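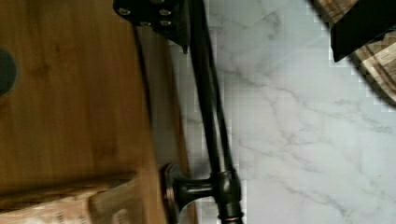 Wood, stone and a long bronze-colored pipe.

How to Apply for a Semester Away (From Someone Who Did It Badly the First Time)

I applied for exchange twice. The first time I had a half-finished form and a course list I'd copied from a friend, and I got a very polite no. The second time I got Cakness, my first choice, and I spent five months there eating far too many dumplings and taking a class on river ports that I still talk about at parties (sorry, everyone). A bunch of first-years at Druvthorpe have been asking me how it works, so I'm writing it all down once.

Step 1: Check your credits before you fall in love with anywhere

You need 60 credits finished by the end of the semester you apply in. Finished means graded! I had a class sitting at "incomplete" over a missing lab report, and that alone put me under. Log into Brenska, open your record, and look at the completed column. Ignore the big number at the top of the page, it includes classes you're still taking.

If you're short, go see the exchange office anyway. Soudabeh Tehrani works the front desk most mornings and she'll tell you whether a short January class would get you there.

Step 2: Pick three schools and mean all three

The form asks for three choices and people treat the last two like decoration. Please don't. Half my hall got their second pick. Arruda was my number two and I'd read exactly one page about it, so when the interviewer asked what I'd take there I said "languages?" with an audible question mark.

For each school, look up:
- when their semester starts and ends (Arruda's runs late and eats into our summer)
- whether housing is guaranteed or you're on your own
- which classes exchange students are locked out of

That last one is usually buried. Try the department pages, or email and ask.

Step 3: Match your courses

Okay, this is the boring part, and it takes the longest. For every class you want to take away, you need someone at home to agree what it counts as. Make a table with their course, our course, who needs to sign, and whether they've signed. List more than you need. I put down 10 for four slots, and three of those vanished from the catalog before I even arrived.

When you email a professor for a sign-off, attach the syllabus. If there's no current syllabus, attach last year's and say so. Kianoush Bakhtiari in my year sent links instead, the links needed a login, and he waited three weeks for a reply that said "can't open this."

Step 4: Write the statement

You get 1,000 words. You don't have to use them all, mine was closer to 800. My first draft was all about "broadening my horizons" and my roommate Babak drew a little sunset next to it, so that went in the trash. What worked better was naming two classes, saying what I'd already taken that led up to them, and then a paragraph on what I'd do with it when I got back. Mention something outside class too. I wrote about wanting to keep rowing, and it came up in the interview.

Read it out loud before you send it. You'll hear the sentences that go on forever.

Step 5: The interview

Mine lasted 22 minutes, with two people and a plate of cookies I was too nervous to touch. They asked about money, what I'd do if a class got canceled, and how I handle being lonely. Have a real answer for the last one! I said I call my sister and go for long walks, and that seemed fine.

Bring your course table on paper.

Step 6: After you hear back

You have to accept in Brenska and also in the other school's system. They don't talk to each other. Do both the same day, then start on the visa, then tell housing you're leaving so you don't get billed for a room. If you're waitlisted, reply saying you still want it and keep your course table current. A friend of mine got moved up in the middle of finals and had two days to send everything in.

Questions can go in the comments, and if you're headed to Cakness, ask me which dorm has the good kitchen.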